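Palley sideboard set

Simulated tidy-up episodes for a two-armed robot, made to go with the arms we are building in the shared workshop. The simulator is Drovora, with our own patches in the folder of the same name.

Contents

200 episodes, 115 of them with both arms moving. Each has joint positions, gripper state and one rendered view. There are 4 room layouts. Layout 2 has the dark sideboard against a grey wall, with a plant, a book, a small box, a disc and a thin silver stick on top.

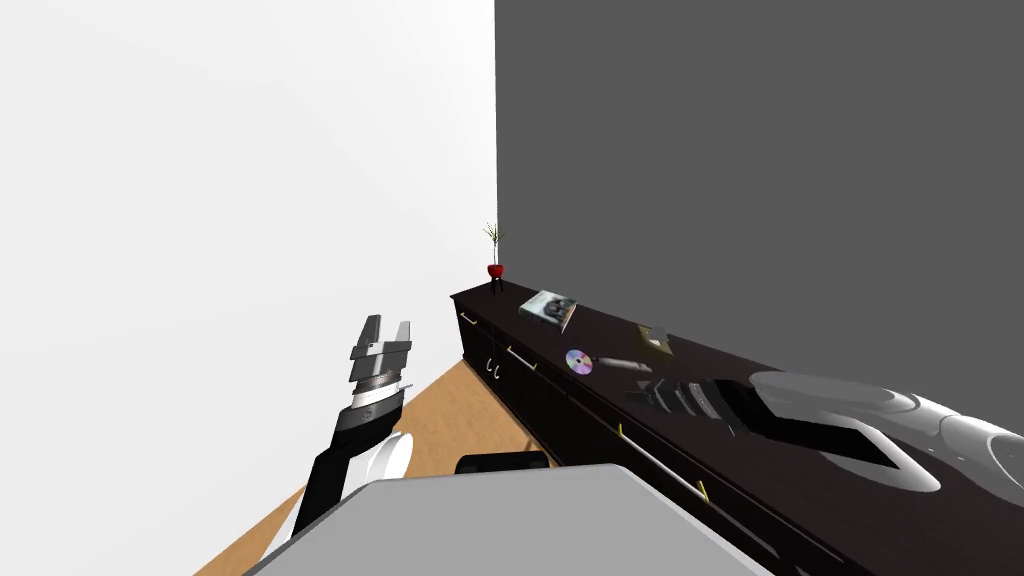

Golnar Kiani asked for the stick to be made thicker, as the fingers on the real build don't close fully and she would sooner test on something they can hold. It stays thin in this version – a thicker one will go in as a separate object.

Known problems

Cabinet doors and drawers are fixed shut. Friction on the cabinet top is a guess. In 7 episodes the left arm never leaves its start pose; these are listed in skip.txt.

Use

Run check.py first, then replay.py with an episode number. Joint angles are in radians – older files from the Clidico branch used degrees and won't replay properly.

Last changed 5th August. Send corrections to Soledad Iturra.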